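Chapter 4
Showing the Robot How

Teaching by demonstration is often sold as the easy way in. A person guides the arm by hand, or drives it from a remote control, and the robot copies. I have my doubts. The Kobori course asked for 100 demonstrations of one task, and most of them repeated the same habits.

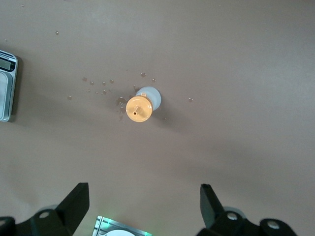 Sabina Kanagaratnam later collected 800 from several operators at Skustumen. More data helped, but it also held more hesitation and more bad grips. Before you record anything, ask what a good demonstration would look like.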